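Kadon hates the harness

I bought the dog a harness in October. It was a Benberg, padded at the chest, with a handle on the back like a suitcase, and it cost more than my winter boots. The dog is named Kadon, he weighs 49 pounds, and he looked at it the way I look at a parking ticket.

The instructions said to let him sniff it. He sniffed it, then carried it under the couch and lay on top of it until supper. When I finally got it on him he stood in the hallway like a lawn ornament and refused to bend any of his legs. I had to walk around the block alone, for appearances.

So I went looking for advice, and found a harness review with 1,018 comments. I read far too many of them. Half the people said a front clip would stop the pulling and the other half said a front clip had ruined their dog's shoulders, their walks and, in one case, a vacation. Somebody wanted to know if the green came in a darker green.

The measuring was my fault. You're supposed to run the tape behind the front legs, at the widest part of the ribs, and I had run it over a dog who was busy trying to eat the tape. A medium, I decided. Kadon is a large. He has been a large for nine years, and the girl at the pet store knew it from across the room.

The large went on over his head without a fight — well, with a small fight and some cheese. I left it on him for ten minutes while he had breakfast, then longer the next morning. By the end of the week he'd bend three legs out of four. We got as far as the mailbox. He still pulls, but now he pulls from the chest, with better posture.

The old collar is back on its hook with the tags still on it. I use it for quick trips to the yard, when neither of us is dressed for company.

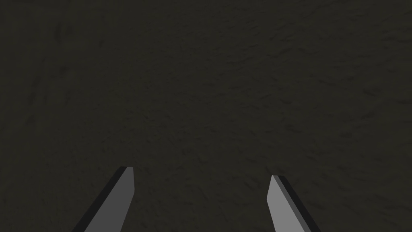
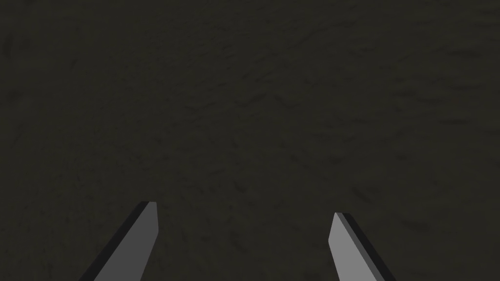 Arne Kramer
We went through the same thing with ours. Try unclipping both sides and letting him step into it, if the large has two buckles. Mine never minded the straps, he just couldn't stand anything coming down over his ears. And check the chest strap again in a month, the padding on those flattens out and you'll need to take it in a notch.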